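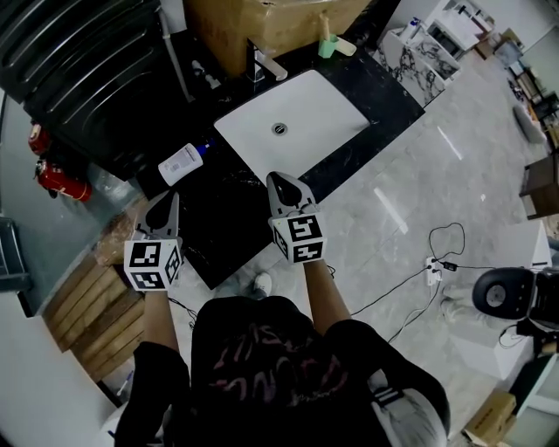

Mayrhofer Zurnus 10 dehumidifier review

Posted 4 April 2025

We have a bathroom with no outside wall and a utility room next to it with no window that opens. Between showers and drying clothes indoors, the two rooms stay damp for most of the winter. The extractor fan helps a bit. Last year the paint above the shower started to lift and the towels smelled stale a day after washing, so I bought a dehumidifier.

The Zurnus 10 is the middle model in the Mayrhofer range. I paid £348 from Edon, delivery included, and have used it for four months, most evenings and all day on wash days.

Size and build

It is a tall, narrow machine on castors. The casing is matt white plastic and feels solid enough, although the flap over the controls is thin and I expect it to be the first thing to break. There is a carry handle on top that folds flat. With the tank full it is too heavy to carry comfortably up a flight of stairs, so empty it first.

The castors are good on tile and vinyl. On carpet they drag. Two of them lock, but the locks are on the back, where they are hard to reach once the machine is against a wall.

Setting up

Stand it upright for a few hours before switching on, as the manual says. After that you choose a target humidity with the plus and minus buttons and leave it. The display shows the current reading, and it agrees well with the cheap hygrometer I already had. The default target was too low for us and kept the compressor running all evening. I raised it a little and have left it there.

The manual is short and the section on the timer is confusing. You hold the clock button until it beeps, then set the hours, then wait. If you press the button again to confirm, it cancels the timer. I got this wrong several times.

How well it dries

Very well in the bathroom. If I start it as somebody gets out of the shower and close the door, the mirror clears quickly and the floor is dry by the time I want to go in and clean my teeth. The stale smell in the towels has gone. The paint was already damaged and will need redoing, but it hasn't got any worse.

Laundry mode runs the fan at full speed and ignores the humidity target. A full airer of shirts and school clothes hung at bedtime is dry by morning. Jeans and thick socks need longer, and bath towels need turning over once.
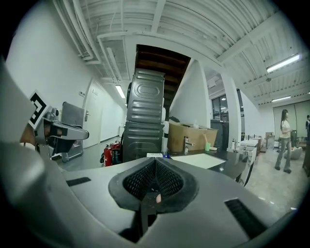

The louvre on top swings back and forth, and pointing it straight at the airer works better than letting it swing.

In a cold room it does less. Our garage was close to freezing in January and the machine spent a lot of its time defrosting itself. Mayrhofer does say that this type is meant for heated rooms, so I can't mark it down much for that. If you want something for a garage or a boat, look at a desiccant model.

Noise

On low it is a steady hum that I can ignore from the next room. On high, or in laundry mode, it is too loud to sleep near. The compressor gives a clunk when it stops. My old Pultik was quieter but collected far less water.

Tank and filter

The tank slides out of the front and has a lid, so it doesn't slop about. It could do with a better shape, as the corner you pour from is rounded and water runs down the side. I empty it into the shower tray now. You can also fit a hose to the back and let it drain by itself. The hose isn't supplied, but ordinary garden hose fits with a clip.

The dust filter pulls out and can be rinsed under the tap. The carbon filter is an extra, part number 3914, and I haven't bothered with it.

Running costs

I put it on a plug-in meter for a week. It cost less than the tumble dryer would have for the same washing, and it also warms the room slightly. In warm weather that may be less welcome – I will add a note in August once I have used it through the summer.

Good points: strong drying, accurate reading, easy filter.

Bad points: noisy on high, awkward tank, timer instructions.

I would buy it again for this house. For one small bathroom and no indoor drying I would get the smaller model and save the money.

Score: 8 out of 10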